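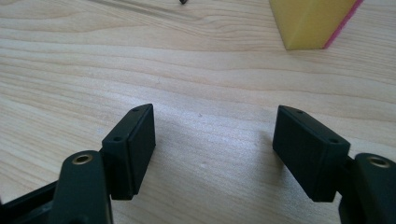
Our morris side dances out on May Day and the bells always come home filthy, so I've got my kit cleanup down to one evening. First I unpick any bell that's hanging by a thread and wipe the leather pads with a barely damp cloth - never soak them!
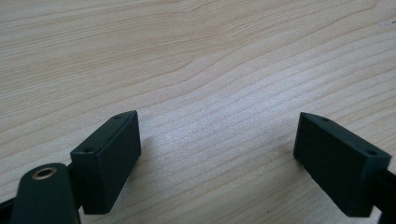 Ribbons get a cool hand wash with a drop of dish soap, then I roll them in a towel and press them on low. Do your sorting on a pale wooden top with wavy grain like this one and dark thread ends show right up. Shanthi Dissanayake stores hers wound on cardboard tubes, and I've started doing the same.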